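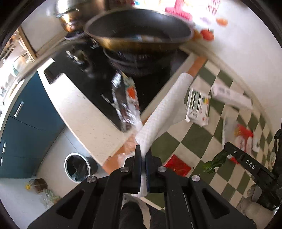
Home Blog Kit Budget About

Blog > Equipment > Buying

Posted on Wednesday, March 28, 2018 by the editor

I have spent three evenings with the spreadsheet and I think I finally know what we're buying. The short version is two hand-held grippers, a box of spare finger pads and a decent storage case. The long version follows, so put the kettle on.

Regular readers will remember that in September I was dead set on a proper bench arm. I'd had the brochure from Clandbridge on the fridge for weeks! Then the quote came through and it didn't include the mounting plate, the controller or the delivery, and by the time I'd added those the whole year's money had gone before anything had picked up so much as a teaspoon. So that's parked until next year. The grippers do the collecting part, which is the bit we need now, and if the arm does come along later we'll already have a pile of recordings to feed it.

The quote I've settled on is from Lokach, at £1,049 for the pair. Endberg were a bit cheaper on the face of it, but they wanted £194 on top for a support plan that you can't leave out (I did ask, twice) and the lead time was longer. I also liked that Lokach will sell you a single linkage if you bend one. With Endberg it's a whole new finger assembly every time, and I know what I'm like.

Now, spares. I had one line in the budget that just said "bits" and I've had to get a lot more serious about it. Pads come first. They're the part that touches everything, and in a kitchen everything is greasy or sticky or has a corner on it. I've put down enough for a full change every couple of months, plus a set for emergencies. After that it's screws and pins, which cost next to nothing but always seem to take a week to arrive, so I'm ordering those with the main lot. Then cables. I've allowed for one spare per gripper and I already suspect that's mean.
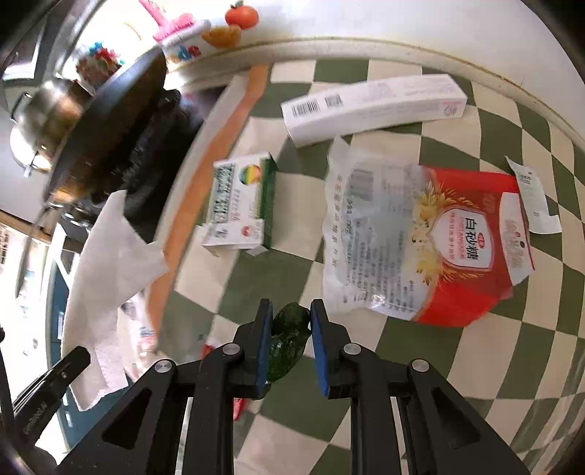

Props are the line I got most wrong in my first draft. I'd put in a sum for a tidy set of plastic practice shapes from Pangilinan, all very nice, and then took it straight out again. What you want for this sort of work is ordinary mess. A flattened sugar bag is a good case - clear and crinkly at one end, bright red at the other, shiny where it's crumpled, and it costs you whatever the sugar cost. Same goes for an open carton with its flaps sticking out, or a little wrinkled green thing small enough to sit between the two blue pads. So the props line is now basically a share of the weekly shop, and I've stopped flattening things for the recycling until I've had a look at them first. My kitchen drawers are filling up with packets.

I did keep a small amount back for things that wear out through being handled. Kitchen roll goes quickly. So do vegetables, obviously, though most of those can still go in a soup if you get to them the same day.

A few other lines that I'd missed and had to squeeze in:

Storage. I'd been planning to use an old toolbox but the linkages stick out further than you'd think, so a padded case it is.

Disks. Video eats space at a frightening rate. I've gone for two, one to work from and one to copy on to, and I'd rather cut the case than cut the second disk.

Insurance. Boring, but ring them before you order and not after. Mine wanted serial numbers, and a form, and then a different form.

Time. I know it isn't a purchase, but I've started giving it a column anyway. Setting out a worktop, recording, clearing up and setting it out again differently takes a good deal longer than the recording itself, and if you're paying anyone to help then that column soon gets bigger than the kit one.

All in, with the spares and the case, I'm over budget by less than I feared, and I can claw most of that back by waiting on the second tripod. The order goes in once I've heard back about delivery charges. I'm still dithering about whether to get the longer cables, so if you've used them and they get in the way, do leave a comment before the weekend!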